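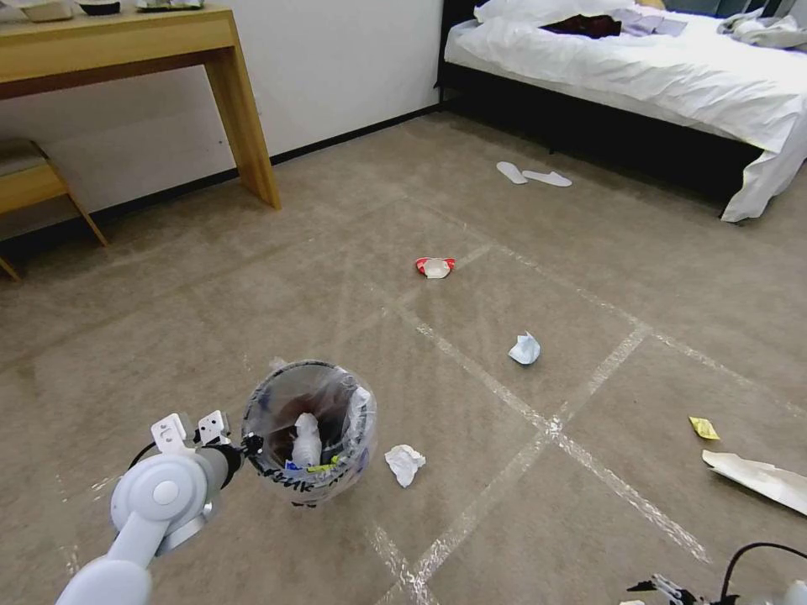
4. Set up the floor pick-up routine

Print this page | E-mail this page

Notes for site staff trialling the Bundgaard two-arm tidying kit in guest rooms. Read with the maker's quick start card, which we have found optimistic. Where the card and these notes disagree, follow these notes until Warngate tells you otherwise.

Before you start

The card says the kit is "ready in 5 minutes". Allow longer the first few times. Most of that goes on the bin, and the card gives the bin one line.

4.1 Check the carpet. Clear tape lines should lie flat, with no lifted corners. Press down any loose ends by hand.

4.2 Stand the bin on the carpet beside the left arm, close enough for the gripper to reach over the rim. Fold the bag well down over the outside. A bag that stands up above the rim will catch on the finger plates.

CAUTION: Don't park the wrist hard against the bin. Light contact is tolerated, but a push from the arm can tip a bin that has little in it.

4.3 Look at both arm cables. Each should have enough slack for a full turn of the wrist and should stay clear of the gripper fingers.

4.4 Put out the test litter. Use a mix: crumpled tissue, a balled sheet of paper, small wrappers, and one large sheet with a fold in it. The sales video from Kultach used balled paper only, and balled paper is the easy case. A small wrapper lying flat on carpet tells you a good deal more.

4.5 Spread the litter out. Place at least one piece near the bin and one well back toward the bed or desk.

NOTE: The brochure claims a reach that "covers the room". We haven't been able to get a straight answer on what size of room. Write down any piece the arms don't get to, and how far it was from the bin.

4.6 Leave slippers, clothing and bedding as the guest would leave them. The kit is supposed to tell rubbish from belongings. Do not help it by moving things out of the way.

CAUTION: If either gripper closes on a slipper, a garment or the edge of the duvet, press stop at once. Do not pull the item free while the arm has power.

4.7 Stand clear of both arms and press start. Keep one hand near the stop button for the whole run.

4.8 When the arms return to rest, check the carpet yourself. The "Done" light means the routine has ended. It doesn't mean the floor is clean, whatever the card says.

Recording the run

Fill in the Grokitholm trial sheet for every run, including the ones you stop. Count a piece as picked up only if it is in the bag. Pieces dropped beside the bin or caught between the bag and the rim go in the "missed" column.

Bundgaard quotes 500 pick-ups between gripper checks. We are asking sites to check the finger plates after 7 runs for now, and to report any bent plate or loose screw.

If the arm stops with code 537, switch off, move the bin a little farther from the wrist and begin again at step 4.3. The card lists this code as "rare". Please note every one.

Print this page | E-mail this page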